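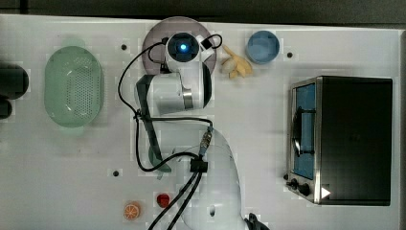

# Chapter 8: The Cost of Keeping Things

In June, Kevser Bozkurt bought 200 folding chairs at a closing sale in Plornden. The price was absurdly good. She had a rental business, Dindow, that supplied weddings and the occasional funeral, and she owned 30 chairs already. On a busy weekend she had once needed 25 more.

By the usual way of counting, she had saved a fortune. She told her accountant, Lachlan Kinnear, as much. He asked where the chairs were. They were in a storage unit, which had rent. They were also insured, stacked, restacked after the stack fell over, and moved twice so that someone could reach the tablecloths.

Chapter 7 dealt with the cost of getting goods through the door. We now turn to **holding cost**: everything a business pays for the privilege of continuing to own what it has bought. Rent and insurance are the easy parts, as they arrive with invoices. Harder to spot are the hours spent moving stock, the losses to damp and mice, and the money itself, which can't pay for a van while it is busy being chairs.
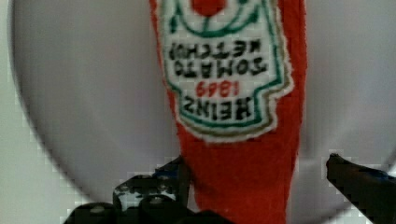
Students tend to accept all this cheerfully until they are asked to put a number on it. Is the back half of a warehouse free if you were renting the whole building anyway? Lachlan says no. Kevser says the back half was full of spiders and she wasn't using it. Both have a case, and Section 8.3 is where we try to settle it.

## What you will be able to do

- Separate holding cost from purchase cost and ordering cost
- Estimate the yearly cost of keeping one item on a shelf
- Explain why a bulk discount can lose money

## 8.1 Four ways to pay for a shelf

We begin with space. Suppose a storage unit costs the same each month whether it is full or empty. The rent is then a fixed cost, and adding one more chair changes nothing. Add enough chairs, though, and you need a second unit. Costs that sit still and then jump are called **step costs**, and most storage behaves this way.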